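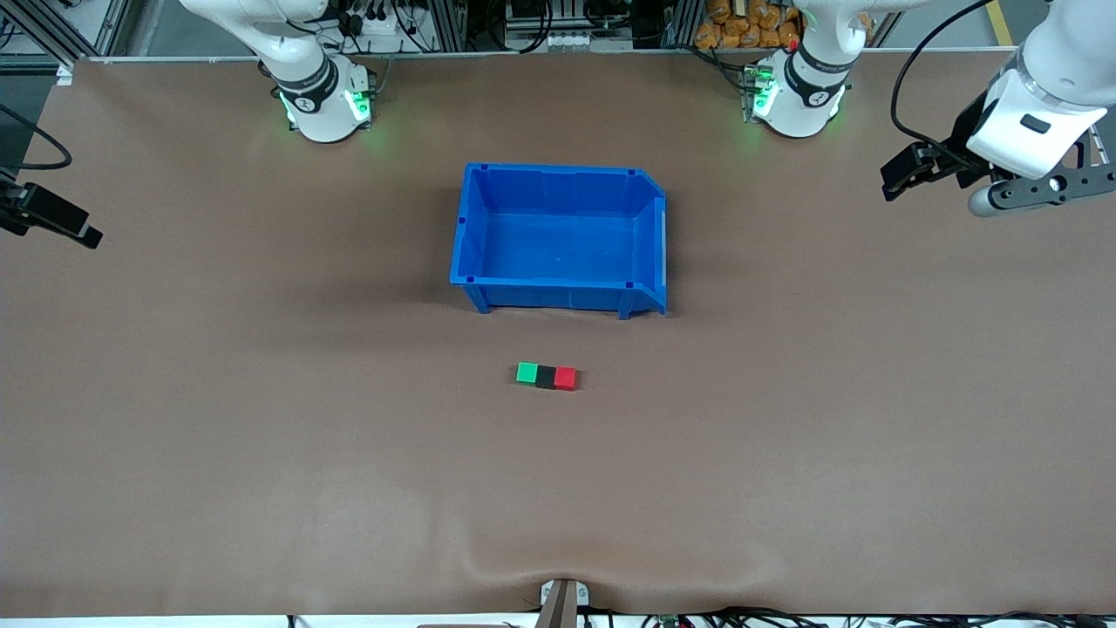

Vumstead Community Learning Fund
Second progress report, Monday, April 1, 2024
Prepared by Seul-gi Ok for the Boranell Trust

The evening numeracy courses at Gellbridge and Buzatu have now completed their second term. Enrolment stood at 316 adults, of whom 297 attended to the end of term. Waiting lists remain open at both centres.

The Gellbridge centre lost one teaching room to roof repairs for six weeks. Classes were moved to the library annexe and no sessions were cancelled, although two groups had to start later than advertised. The landlord has met the cost of the repairs in full.

Recruitment of tutors has been slower than planned. Two posts at Buzatu are still vacant - both were advertised again last month, with a revised salary band. Man-sik Seol has agreed to continue as acting course lead until a permanent appointment is made.

Spending is within the approved budget. The underspend on salaries is held against the vacant posts, and we ask the Trust's permission to carry it into the next period.

Over 588 workbooks have been issued. A revised edition, with larger print and a new chapter on household bills, is with the printer and will be supplied to both centres in June.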